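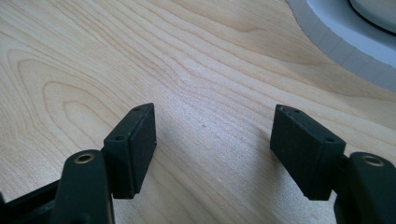 Progress report to the Nistor Fund, June

Dear friends at Nistor,

Thank you again for your patience over the spring, and for the kind note that came with the second payment. We've had a good few months at the Trikomska community kitchen, and I'm glad to tell you the tables are finally where they belong.

The tabletops

As you'll remember, the old tops had seen better days, and your grant let us order new ones from Plukar. We went back and forth over the color for longer than I'd like to admit (everyone had an opinion!), and in the end we chose a pale wood with plenty of grain in it. It brightens the whole room, and our regulars keep running their hands over it. The grain sweeps across in long slanting lines, and in places it bends into wide arcs, so each stretch of table has a bit of its own character. A few tiny specks turn up here and there, which we can happily live with.

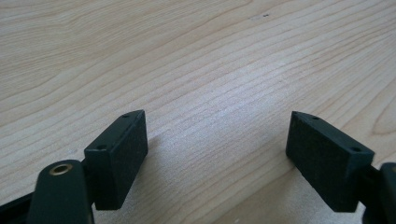 Meals and money

We served 408 suppers this quarter, up from 203 in the one before, and I think the room deserves some of the credit. Of the tabletop budget, $185 is left over, and with your blessing we'd like to put it toward a good oil for the wood and a stack of felt pads for hot dishes.

Still to come

Zirnero has promised us three more benches by the end of summer. I'll write again once they're in and we've had a supper or two on them.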